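Woltham Evening Classes
Introduction to Timber, Session 3
How boards move, and how to read the grain

Bring this sheet with you on Friday. We will use the worked sum in part 2 again when we visit the yard at Vustport.

1. Water in wood

A living tree is full of water. Some of it sits in the hollow middle of the cells and some is held in the cell walls. When a log is sawn, the water in the hollows goes first. The board gets lighter during this stage but stays the same size. Shrinking starts only when the cell walls begin to dry, and for most timbers that happens at a moisture content somewhere between 25 and 30 per cent.

Wood never stops taking in and giving out water. A chest of drawers that runs smoothly in winter can stick in June, and the same drawers will free themselves once the heating is back on. Varnish, oil and wax slow this down. They do not stop it.

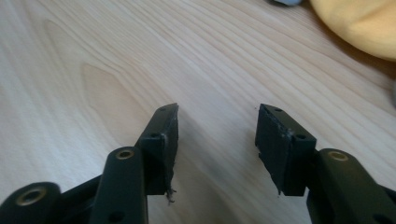

2. Working out moisture content

Moisture content is the weight of the water divided by the weight of the dry wood, times 100. Note that it is the dry weight on the bottom of the sum. This is why very wet timber can have a moisture content above 100 per cent, which puzzles people the first time they see it.

Example. A block cut from a fresh log weighs 959 g. It is dried in an oven until it stops losing weight, and then weighs 600 g. The water lost is 359 g. Divide 359 by 600 and multiply by 100. The answer is 59.8 per cent.

The oven method is accurate but it uses up the sample. At the bench we use a meter with two pins. Take readings away from the ends of the board, as the ends dry faster than the rest, and write down where each reading was taken.

Points to remember about meters:

Push the pins in along the grain, to their full depth if the timber allows.
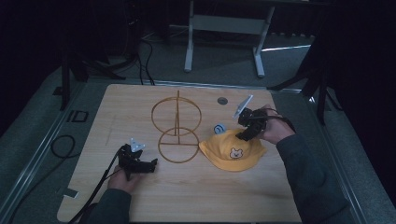 Set the meter to the right timber group. The Stikach meters in the store cupboard have the groups printed on the back.

Do not trust a reading taken over glue, metal or a damp surface.

3. Which way a board shrinks

Wood hardly shrinks along its length. It shrinks across its width, and by how much depends on how the board was cut from the log. Movement along the curve of the growth rings is commonly near to double the movement straight out from the centre. Most of the trouble we see in furniture comes from that difference.

A quarter-sawn board has the rings standing upright when you look at the end. It moves less and tends to stay flat. A plain-sawn board has the rings lying across the end in shallow curves. It moves more, and as it dries it cups, with the edges pulling away from the heart side.

In the Ismail exercise you will be given a solid top 600 mm wide and told that it moves 6 mm between its driest and its dampest. Your job is to fix it to a frame so that it can do so. Slotted screw holes or wooden buttons will both serve. Glue all the way round will not -- the top will split, or the frame will be pushed apart.

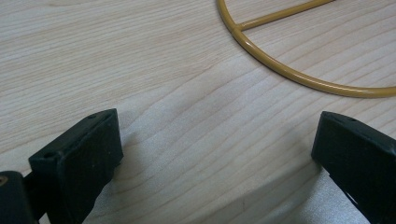
Growth rings also make the pattern we call figure. Where the saw passes straight across the rings, the lines on the face are narrow and close to parallel. Where it only skims them, the lines spread out and bend. The pale table top has both: fine lines set close together, and wavy ones across the middle that bend round each other like a long, stretched oval. Rings that dip or bulge in the log can give ovals of this kind when the saw cuts through the top of the bulge. Figure of this sort can be copied in veneer and in print, so look at the end and the underside of a piece before you say what it is. On solid wood the lines on the face should carry on over the edge.

4. Planing and figure

Straight grain is easy to plane if you go with the slope. Look at the side of the board and plane in the direction the lines rise. Where the grain waves, the slope changes as you go and there may be no single right direction. Take a finer cut, sharpen more often, and skew the plane a little. If it still tears, stop and use a scraper.
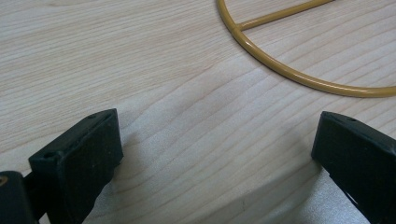 Fig. 4. Grain lines on the table top, with part of a yellow metal ring.

5. Before next session

Find a piece of furniture at home with a wooden top. Note whether it has been fixed so that it can move, and if so how. Sketch the end of the top, if you can see it, and mark the way the rings run.

Read part 3 again and draw two board ends, one quarter-sawn and one plain-sawn. Show with a dotted line the shape each would take as it dried.

Spare copies of this sheet are in the tray by the workshop door.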